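Indoor humidity and solid timber: speaker notes

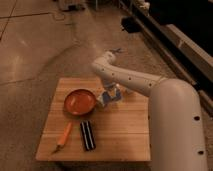 Slide 1. Planked board, square, with a small round pan on it.

Open with the seams. Wood moves across the grain and hardly at all along it. Width is what we measure tonight.

Slide 2. Bremum store, 164 test pieces, all weighed and gauged monthly. Readings start in October, when the heating comes on. Pause for the graph.

Slide 3. Moisture content against relative humidity. Stress the lag: thick stock trails the room by weeks. Do not read out the table.

Slide 4. Fenmont tabletop, 700 mm wide in winter. Fixed battens, screwed tight, split at 9 of the screw holes. Slotted holes would have let it move. Credit Akua Abubakari for the gauge readings.

Slide 5. Finishes slow the exchange of moisture. They do not stop it. Coat both faces alike or expect cupping.

Questions. Someone will ask about oil.

Filed under: Talks & Handouts, Timber

Comments

Ebbe M.: Is the gauge data from slide 2 available as a spreadsheet?

rovley_joiner: Slide 4 matches my own kitchen table, split at both ends.

Pat: What about quarter-sawn stock? Not covered in the notes.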